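Eirlys Rowlands Retires the Fringe

HUDGATE, December. Actress Eirlys Rowlands, known to viewers of the hospital drama Moltow for nine seasons of looking worried beneath the same set of bangs, has parted company with them. The bangs were removed at Kaplan, the Hudgate salon, in a single appointment that began at 8 in the morning and was over before the actress had finished her coffee.

Rowlands now wears her hair cropped close at the sides and colored a shade the salon calls "wet slate." Her mother calls it gray.

"I had been asked to leave them alone by three producers, a network and a man in an airport," said Rowlands. "At a certain point you start to wonder who is carrying whom."

The bangs first appeared in the pilot of Moltow, where they were meant to cover a bruise from a cupboard door. The bruise cleared up in a week. The bangs went on to inspire a fan page, a calendar and a petition, begun when a rumor of layers went around last spring. The petition closed with 1,143 signatures, one of them belonging to Rowlands, who says she was being polite.

Ghazala Ghumman, senior stylist at Kaplan, made the cut. She describes the job as straightforward and the client as talkative.

"She asked me to warn her before the first snip, so I warned her after it," said Ghumman. "It's kinder. The color took much longer, and she complained about the magazines."

Reaction has been swift and, in places, unwell. By noon the fan page had changed its banner to plain black. One longtime follower wrote that she would need time. Another asked whether the hair was available.

Rowlands wishes to make clear that she is not broke, heartbroken or joining anything. She has not been cast as a soldier. She is sleeping fine. 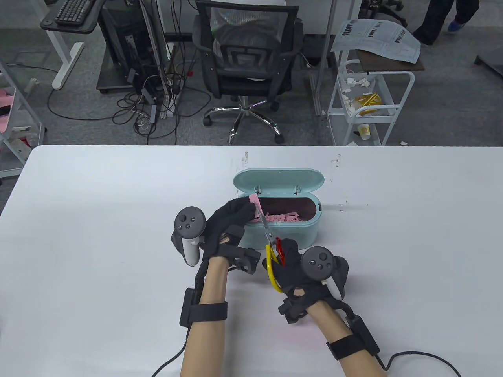 The new look will get its first screen outing in Prarkemholm, a feature-length thriller in which Rowlands plays a ferry inspector with a poor opinion of ferries. The part was written for a woman with long red hair. The script has been adjusted, and a scene in which she is recognized from behind by her braid has been dropped, to the relief of everyone who had read it.

Viewers of Moltow need not panic yet. The episodes still to air were filmed before the haircut, and the bangs will be seen in all of them, including one underwater. The writers are now working on a line to explain the change next season. Rowlands has suggested "I got a haircut," and has been told it is under review.

Kaplan reports 66 requests for the same cut. Ghumman is taking bookings for January and asks that clients bring a picture of the front, the back and, if possible, themselves.

Interview requests for Eirlys Rowlands may be sent to her press office in Hudgate. She will not be taking questions about the cupboard.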